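Ticket: Handover episodes rejected at ingest
Project: Nulum / bottle handover set
Opened by: Mylene Calimlim
Status: Closed (with one thing left over, see the end)

Saturday, 9:40 am
Hi all! So I came in to check on the overnight ingest and it is not a happy sight. We uploaded 730 episodes of the bottle handover task and 74 of them got bounced with the same message, "pose stream gap too long." Everything from the pick-and-place set went through fine, so I don't think it's the uploader. I've kicked off a re-run on the rejects just in case it was a hiccup on the Greenberg server (it's been moody).

10:15 am
Re-run finished, same 74, same message. OK, not a hiccup.

10:50 am
Went digging. Every rejected episode is a two-person one, where one operator holds the bottle out and the other takes it. The one-person ones are clean. My first guess was the clocks on the two grippers drifting apart, because we had that back in February and it looked a lot like this. I pulled the sync logs and they're lovely, nothing over a couple of milliseconds. Scratch that one.

11:30 am
Second guess was the finger width sensor. If it drops out, the merge step pads the gap and then the checker complains about the padding. Nope! Width is there for every single row. What's missing is the pose for the receiving gripper, and it goes missing in the last second before contact, which is the one second the model really needs from us.

12:20 pm
Plotted where the gaps start and it's always when the two grippers come close together. I think the marker on one is getting hidden from whatever is supposed to be seeing it, or tilted so far over that the detector gives up. The tracker coasts for 5 missed rows and then drops the pose completely. I checked the config and that limit is the default, so we never touched it when we moved over from the Manlow pipeline (where I'm pretty sure we'd set it to 23, but don't hold me to why).

1:45 pm
Set the limit to 23 on my branch and re-ran the merge on the rejects. Most of them pass now, but I'm not thrilled, and I want to be clear about that before anybody merges it. Coasting that long means we're making up a good chunk of the approach, and if the hand speeds up or turns in that stretch, the path we save is wrong and the checker will happily wave it through. I'd much rather have a smaller set I trust. So I put it back to 5 and looked at how we're doing the handovers instead.

3:10 pm
Attaching views from the gripper cameras for whoever picks this up at Hadton. 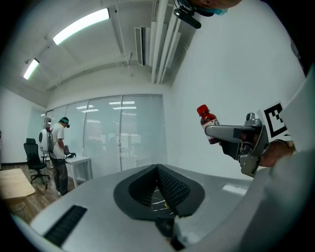
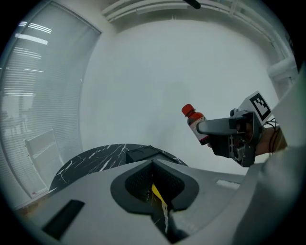
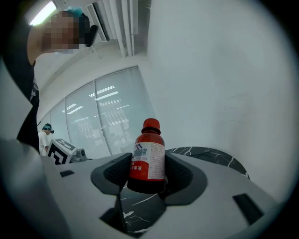
What I'd like to try is a change to the approach, with no code change at all. The giver holds still until the receiver's fingers are open and lined up, and the receiver comes in from the front and slows down for the last bit. Wherever the giver's marker plate is mounted beside or on top of the gripper, as in the first two views, it should stay turned toward the receiver the whole way in, so please don't roll your wrist to be helpful. And don't fuss over getting the bottle perfectly straight! It's tilted in both of those and upright between the fingers in the third, and I want both kinds in the set so the model doesn't learn that bottles only come one way up.

4:35 pm
Did a short batch the new way and every episode went through ingest at the old limit. It's slower, and my arm knows it, but the pose stream is solid right up to contact.

5:05 pm
Closing this out. The 74 rejects are tagged "pose_gap" and moved to the holding folder, so please leave them there and don't train on them. I'll update the operator sheet with the new approach. Still open: the checker message should say which gripper lost its pose, which would have saved me most of the morning. I'm filing that as its own ticket and assigning it to myself.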